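Boards > Local Sport > Vutstead & District League > Discipline

Search | New posts | Rules | Log in

Started by hcheetham_end, 2025-08-14

hcheetham_end
So Jacquet gets 3 matches and a fine of 80 quid for missing a test. MISSING one, not failing it. Was at his sister's wedding, club secretary had the dates in July. Joke.

tastlow_till_i_die
Rules are rules. Everyone signed the same form. If it was one of ours you'd be calling for a season.

Nastdale Nige
Bit harsh that. Form says "reasonable notice" and nobody has ever said what reasonable is. Beryl Cheetham asked at the AGM and got waffle.

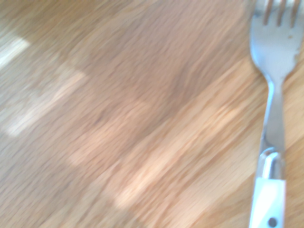

Table at the clubhouse, blurry

hcheetham_end
Exactly. And Beryl put it in writing after, still no reply. Appeal goes to Hervé Chevalier who sat on the first panel!! how is that fair

tastlow_till_i_die
He stood down from that one. Ludivine Gautier chaired it. Check before you post.

hcheetham_end
ok fair, my mistake on Hervé. Still think the ban's wrong

slips_and_gully
Would rather see the money spent on coaching tbh. Testing at our level, who is it for? Half our lot couldnt run a bath

Nastdale Nige
One lad at Lacroix did get caught two seasons back, so its not for nothing. Just want the notice bit sorted. Anyone going to the appeal?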